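Checking a small flip-top container for leaks

This procedure covers small clear plastic containers with a hinged lid, of the kind used for screws, beads, tablets or a single portion of dressing. It tests the body first and the lid second, so that a failure can be traced to one or the other. It needs no tools beyond a tap, a towel and a flat table.

What you need

The container, washed and fully dried
Clean tap water at room temperature
Two sheets of plain kitchen paper
A level tabletop
A pencil and a label

Preparation

Inspect the hinge with the lid open. White stress marks along the fold mean the plastic has been overworked, and the container should be kept for dry goods only. Run a fingertip round the rim and remove any moulding flash with a nail. Do not use a knife, which leaves nicks that water will find.

Write the start time on the label. Put the label on the table, not on the container, as adhesive can hide a crack.

Body test

1. Fill the container to just below the rim with the lid fully open. Filling at the sink and carrying it over is acceptable if the outside is wiped afterwards.
2. Set it down on dry kitchen paper and leave it for 29 minutes.
3. Lift it straight up. Any damp mark on the paper is a fail.
4. If the paper is dry, put the container back on the bare tabletop and look through the walls at a low angle. Beads of water on the outside near a corner usually indicate a hairline crack.

Lid test

1. Pour off water until the level is well short of the rim. Overfilling forces water into the hinge as the lid comes down and gives a false result.
2. Steady the body from one side and bring the lid over from the back. Press at the front edge until it seats.
3. Wipe the outside, including the hinge line.
4. Lay the container on its side on fresh kitchen paper for 21 minutes, hinge down. Repeat with the hinge up.

A few drops at the hinge are normal for lids without a gasket. Record these as "dry use, upright". A continuous wet line along the front edge means the catch is worn or the lid is warped.

In the Loltwood store, Halima Muli tests one container from every box of 100 and repeats the lid test each August on those already in use. Opening the lid before lifting the container makes it easier to keep the water level while emptying it at the sink. Dry it upside down with the lid open, and do not stack it until the hinge is dry.

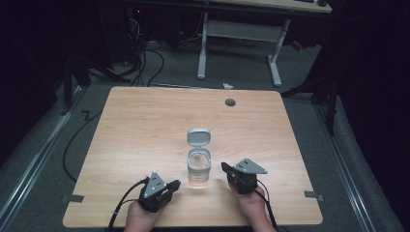
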